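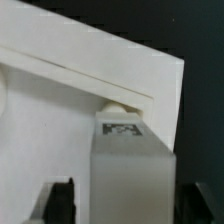 Meltgate wrist camera and marker kit - worth the money?
Cemow Forums > Grippers and End Effectors > Kit Reviews

pitchcircle
Posted 04/03/2023

I have had the Meltgate kit on the bench long enough to give a fair account of it. Bought from Gouveia at 398 pounds including delivery. For that you get the wrist camera, its bracket, a sheet of square markers on adhesive backing, a USB cable and the calibration software. The gripper is not included, and the product page could be clearer on that.

Application is inspection and light handling inside white plastic housings. Low contrast everywhere, shallow recesses, awkward inner corners. A wrist camera with nothing but plain white to look at has very little to lock on to, so the markers are what I was paying for.

Setup. The bracket goes on with four screws and has two slots for adjusting the tilt. The slots are too short. I could get both fingertips in view or a useful working distance, and had to settle somewhere between the two. Calibration is a guided routine which asks for a set of poses and then reports a residual. It does not say what units the residual is in. The manual does not say either.

Detection. I logged 1,176 captures with a marker in view. The software returned a pose for all but 261 of them. Nearly all of the failures were at steep viewing angles, where the square squashes down to a wide strip and the cells run together. Face on, or within a modest tilt, I have no complaint.

Repeatability is good if the arm approaches from the same side each time. Approach from the other side and there is a shift. I put this down to play in the bracket but have not proved it.

Verdict so far: decent camera, poor bracket, markers do the job. Manual needs rewriting.

lostmotion
Thanks for the numbers. Two questions. What is the exposure set to, and is autofocus off? The default profile leaves autofocus on and it will hunt on a blank white surface. That alone could account for a good part of your 261.

pitchcircle
Exposure is fixed, I set it by hand on the first day. Autofocus I will have to check. The software shows it as disabled, but I have noticed the setting does not always survive unplugging the cable.

lostmotion
It doesn't. You have to save the profile to the camera and then restart the service. Saving it on the PC side does nothing for the camera. It was raised with Gouveia last June and as far as I know the fix never came.

greyfeather
I will disagree with the verdict. 398 pounds is too much. The camera board is ordinary, the bracket you have already described, and the markers can be printed on any office laser. What you are paying for is the calibration software, and there are free packages which do the same and tell you what units they are working in.

pitchcircle
Fair on the bracket. Less so on the printing. I tried my own on plain paper and the edges were not square enough, the paper took up moisture and curled, and the toner gave me glare at low angles. The supplied sheet is matt and cut accurately. You could get there with your own, but I would cost the time.

greyfeather
Label stock, matt laminate, steel rule. An hour's work.

pitchcircle
Per batch, and then you need to measure them. We are not going to agree on this one.

To go back to the technical side, someone asked by private message where the marker should go on the finger. I tried the base, the side and the upper part of the flat face. Just below the rounded tip is best. It is close to where the contact happens, so errors in the hand-eye calibration have less distance to grow over. It does follow the angle of the face, so put the tilt into the marker offset and don't assume it is square to the camera. Against a corner of white housing it stands out in view with strong contrast.
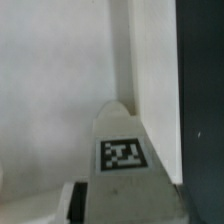
backlash_bob
Putting it that near the tip means you lose it as soon as the finger goes into anything deep. We run three of these kits at the Grutimstead site and went the other way, markers halfway down. Slightly worse pose, but it stays visible through the whole approach. For deep pockets I would take that every time.

pitchcircle
Agreed for deep pockets. Mine are shallow. I should have said so in the post above.

lostmotion
Could you use both positions? Different IDs, same finger, let the software take whichever it sees best.

backlash_bob
Tried it. The Meltgate software accepts one marker per body. If you define two it uses the first in the list and ignores the second without any warning. You can do it properly by taking the raw corner points out and solving it yourself, but then greyfeather has a point about what the 398 pounds was for.

greyfeather
Noted.

backlash_bob
On the bracket play - it is in the slots. The washers supplied are smaller than they should be and the clamping area is next to nothing. Swap them for wide ones and mark the position with a scriber. Two of our three stopped shifting after that. The third has a bent bracket, which Gouveia replaced without argument, so credit to them.

pitchcircle
Will do the washers this week. Autofocus also checked: it was on. The setting had gone back to default after I moved the cable. So the detection figures in my first post should be read with that in mind. I will repeat the run with the profile saved to the camera and the same set of poses.

tallyrand_2
Does the kit come with any way of fixing markers to the parts themselves, or only to the fingers? I have small blocks to pick up and would like a marker on the top face of each one.

pitchcircle
Same sheet, same adhesive. It holds well on smooth plastic. Leave a clear pale border around the black square, the detector wants it. On a top face you will be looking at it from a shallow angle for much of the approach, so take the pose early, while you are still high up, and close on the last good one.

tallyrand_2
How much border?

pitchcircle
One cell width at least. I use two where there is room.

greyfeather
Manual says one and a half.

lostmotion
Page reference? Mine has no figure at all.

greyfeather
Second revision, under Marker Placement. It is a PDF on the Gouveia downloads page, not the one in the box.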